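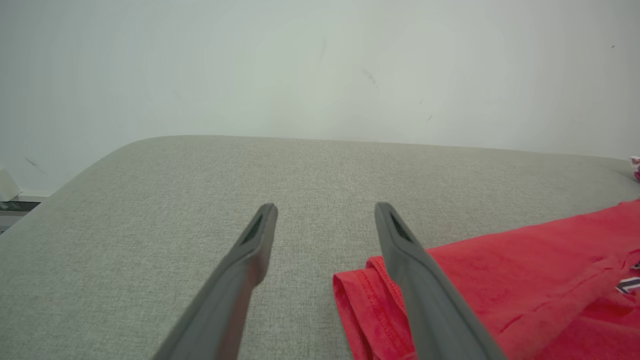
Ticket: Heating in reading room drops out overnight
Site: Larnville branch library
Opened by: Magdalini Sfakianakis
Assigned to: Leopold Bachmann
Status: Closed, one item carried over

Reported problem

The reading room is cold at opening. The boiler is running and the other rooms are warm. The wall thermostat in the reading room shows a blank screen most mornings, and the radiators on that side are stone cold. If someone presses the button on the front twice, the screen comes back and the heating starts within a few minutes. It then works until closing.

First noticed in the second week after the new thermostat was fitted. Staff have changed the batteries twice. The old one never did this.

Log

08:40 – L. Bachmann
Asked Magdalini which batteries were used. She says new alkaline, same packet both times. Asked her to leave the thermostat alone tomorrow morning and ring me before pressing anything.

09:05 – M. Sfakianakis
Left it alone as asked. Screen blank at 08:30. Radiators cold. The receiver in the boiler cupboard has a red light flashing slowly. The other two receivers are steady green. I have not pressed anything yet and people are sitting in their coats.

09:20 – L. Bachmann
Go ahead and press it. A slow red flash on the Pintér receiver means it has lost contact with its thermostat. It shuts the zone valve after 30 minutes without a signal. So the cold radiators are explained, and what we need to find out is why the thermostat goes quiet.

Please check whether anything is switched off at closing that used to stay on.

11:15 – M. Sfakianakis
The evening staff switch off the lights, the photocopier and the public computers. Same as before. The thermostat runs on batteries so I don't see how any of that could matter. There is a night setting on it of some kind, which the fitter put on for us. I don't have the instructions.

14:10 – L. Bachmann
Found the manual. There are two night settings. One lowers the temperature and leaves the radio on. The other is called "rest" and turns off the screen and the radio until the next button press. It is meant for holiday lets. Menu 4, second line down. Could you tell me what it says?

14:25 – M. Sfakianakis
Menu 4 says REST 20. Is that a temperature?

14:30 – L. Bachmann
No, it's the hour. It goes into rest at 20:00 every evening and stays there until someone touches it. Please set it to OFF, then go to menu 5 and set the night temperature. I'd suggest 14 degrees to start with. Hold the button down for five seconds to save, otherwise it goes back to what it was.

14:50 – M. Sfakianakis
Done. It didn't save the first time so I did it again. Menu 4 now says OFF.

Next morning, 08:35 – M. Sfakianakis
Screen on. Green light in the cupboard. Radiators warm but the one under the far window is only warm at the bottom. Is this the same fault?

09:10 – L. Bachmann
Separate thing. Warm at the bottom and cold at the top is usually air. It wants bleeding. Do you have a key?

09:15 – M. Sfakianakis
There was one in the kitchen drawer. There isn't now.

10:00 – L. Bachmann
I'll bring one. I have to be at Cleltbridge this week anyway to look at their pump and can call in on the way back.

Site visit, 15:30 – L. Bachmann
Bled the far radiator and the one next to it. A fair amount of air in the first, hardly any in the second. Boiler pressure had dropped a little afterwards so I topped it up. Checked the thermostat signal with the cupboard door open and shut – no difference. Menu 4 still OFF. Wrote both night settings on a card and taped it inside the cupboard door. Left a radiator key on the hook next to the card.

Also looked at the front hall thermostat. Same model, same fitter, but the rest setting was already off there. I can't say why the two were set up differently.

One week later, 08:50 – M. Sfakianakis
No blank screens all week. The far radiator is hot all the way up. Happy for this to be closed. The batteries are down to two bars, though, and they are nearly new.

09:30 – L. Bachmann
Two bars is low for that age. Waking from rest every day may have used them up faster, but I wouldn't swear to it. Put fresh ones in and make a note of the month on the back of the cover. If they drop again before spring I'll ask the supplier for a replacement unit. Closing the heating fault and carrying the battery question over.

Recent tickets

Cleltbridge – circulation pump noisy on start-up
Larnville – hot tap in staff kitchen slow to run warm
Larnville – front door closer slams in wind
Stustska hand dryer trips the ring main
Cleltbridge – outside light stays on in daytime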